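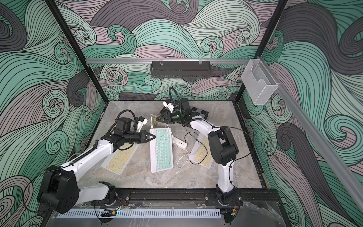

Section 4 - Wrist camera check

I do this one every time a wrist bolt has been loosened, and on the Somdale cell that's more often than I'd like. Get the arms clear of each other first. Leave the checkered board lying near the back wall, where the right arm can point down at it, and don't let the thin white cables creep onto it.

1. Log in and load the Plivdale profile, number 28.
2. Slow both arms to 33 percent.
3. Follow the black sleeve along the left arm with your fingers. It should give a little at each joint - if it's tight, stop and redo Section 3.
4. Bring the right gripper in over the mint green keyboard and hold.

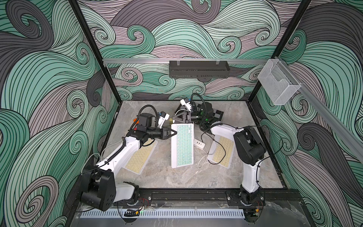 Fig. 4-1. Both arms in close to the mint green keyboard.

5. Run the board routine and wait for all 37 poses. Grab a coffee!

Caution: keep your hands outside the front rail during step 5.

Note: if it quits with error 74, I just tighten the camera mount and start again from step 2. Still stuck? Ask Paora Tamihana.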